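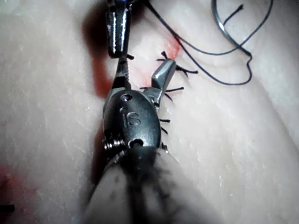
1. What we set out to test

Our course project took over the code from last year's group, who had named their suturing controller Tirkberg. Their report says it can "place and tie interrupted sutures on a practice pad with minimal supervision." We wanted to know what "minimal" meant. We also wanted to know whether the learned policy was doing the work or whether the hand-written recovery code around it was.

We did not build a new model. We reran theirs, logged more, and turned parts off. Tyra Vik wrote the logging and did the labeling. Ingvild Nygård did the timing work and most of this report.

2. Setup

The policy takes images from the wrist cameras plus joint positions and outputs short chunks of motion for both arms. Below it sits a tracking controller that follows the chunks. Above it sits a script called Stindberg, which decides what stage of the stitch we are in (needle pickup, drive, pull through, wrap, tighten, cut) and can order a retry.

The training set was 125 demonstrations by one operator. That is small, and it is one person's habits. The wrist view is close, and the instrument itself takes up a lot of it. Anything behind the wrist housing is invisible to that camera, including tissue and thread that the next motion may depend on. 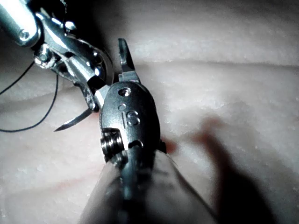

The needle gets most of the attention in papers, and we expected it to be our main problem too. It was a problem, but one the code could at least notice. A needle is stiff. If its pose in the jaws is wrong, the estimate is wrong by an angle, and you can set a limit on the angle.

Thread has no such number. The stage script tracks it with a segmentation mask and treats the longest connected piece as the working strand. When two strands cross, or when a jaw covers the crossing, the mask breaks and the longest piece may be the wrong one. We saw the script pick the tail of a finished knot more than once.

3. What we changed

First, every retry is now written to the log with the stage, the reason and the camera frame that triggered it. In the old code a retry simply reset the stage counter, so a stitch that needed four attempts at the wrap was saved as one success. We think this explains a good part of last year's numbers.

Second, we added a switch that disables the retry logic.

Third, we fixed a clock offset between the two arms. It was 36 milliseconds, with the left arm behind. We found it in November by accident while plotting something else. All runs reported below were made after the fix, so our results cannot be compared directly with the old ones.

4. Results

We ran 86 stitch attempts, half with retries on and half with them off. The log holds 2,694 stage decisions in total. With retries on, most stitches were finished. With retries off, most were not, and the wrap was where they usually failed.

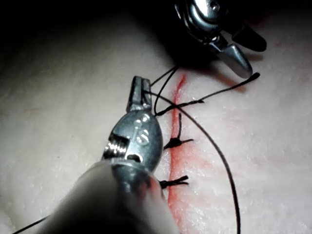 Failures in the wrap stage nearly always looked the same in the log. The receiving jaws closed early, the script saw thread color between the tips and called it a grasp, and the next chunk pulled on nothing. A force reading would have caught this. We have motor current, but it was too noisy at these loads for us to trust — we tried two filters and gave up on both.

We also checked the claim that the policy "generalizes to new pads." The old group's new pads came from the same batch and were mounted in the same holder. When we turned the holder slightly, needle drive got worse right away. We made too few runs this way to give a rate, and we would rather leave it out than print one.

5. What we can and cannot say

The system can tie knots on a pad. We do not dispute that. Our doubt is about who gets the credit. Going by our logs, a fair summary is that a policy of modest quality is carried by a patient script, and the script was written by people who had watched the policy fail.

We can't say whether more demonstrations would change this. We also did not test knot strength, and a knot that looks fine on camera may still slip. Tyra labeled every stitch alone, with no second rater, which is a weakness in our own numbers.

6. For the next group

Keep the retry log on. Check the clocks before collecting anything. Replace the longest-piece rule with something that follows the strand from the needle outward, even if it is slow. The switch is in the launch file under no_retry, and the default is still off.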